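Varley Kitchen Words

A word list of household and kitchen terms collected from printed recipe books and shop catalogues held at the Bristden local library. Version 3, released in September.

What is in it

The list has 1612 entries. Each entry gives a headword, its part of speech, a short meaning and the spelling variants found in the sources. 1494 entries have at least one quoted line showing the word in use. The rest come from indexes and price lists, where there was no sentence to quote.

Files

entries.csv — one row per headword
quotes.csv — one row per quoted line, joined on entry_id
sources.csv — short title, place of printing and shelf mark

All files are UTF-8 with comma separators. Fields containing a comma are in double quotes.

How the entries were made

Pages were scanned at Bristden and typed up by hand. Words still in ordinary use with the same meaning were left out unless the spelling differed. Regional words are marked with a place tag, either Derstead or Quintela, when the source says where it was printed. A missing tag means the place is not known.

Meanings are written in everyday English. Where a word has two meanings — "drainer" is used for both a rack for dishes and a sloping board — each has its own row and its own entry_id.
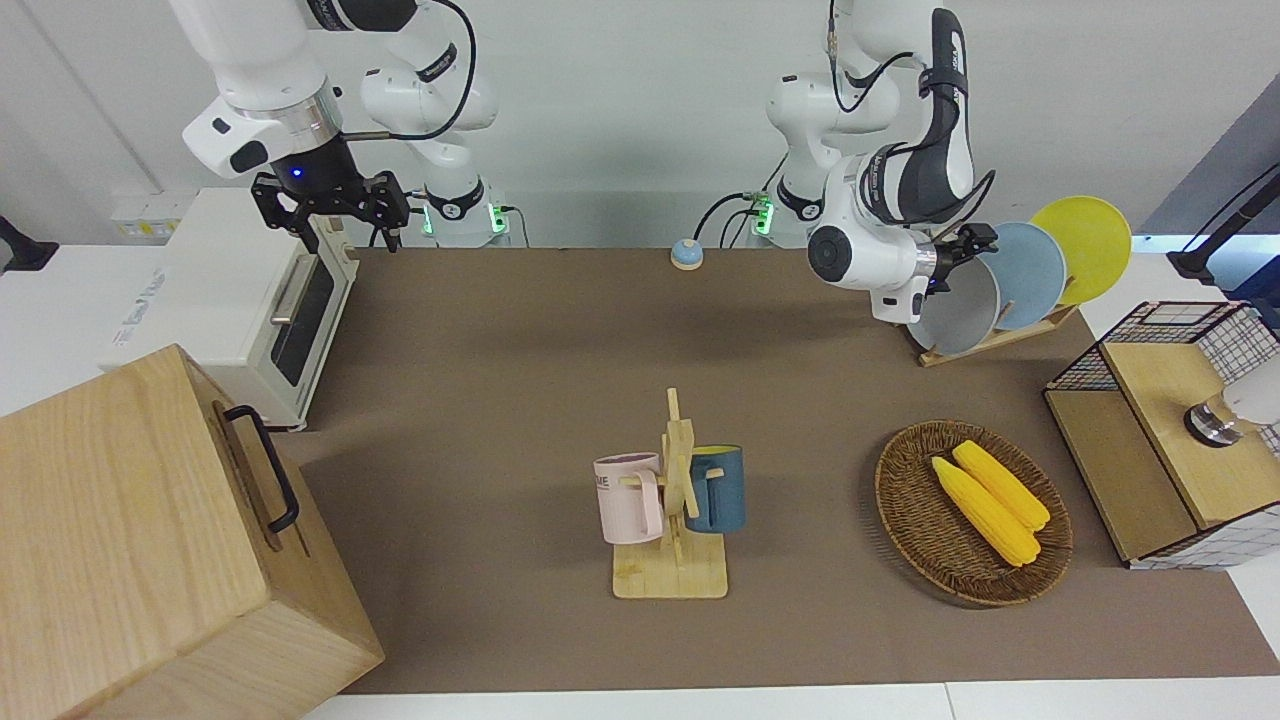
Known problems

Long s was sometimes typed as f in the older books. Most cases are fixed, but a search for "difh" still finds a few in quotes.csv.
Weights and measures are copied as printed and have not been converted.
The Derstead catalogues are over-represented, so word counts should not be used to compare regions.
Entry 100 is a duplicate of entry 30. It is kept so that older links still work.

Changes since version 2

Added the variants column. Removed the pronunciation column, which was mostly blank. Corrected the shelf marks for the Quintela books.

Licence

Free to use and share with credit to Varley Kitchen Words. Quoted lines are from works out of copyright.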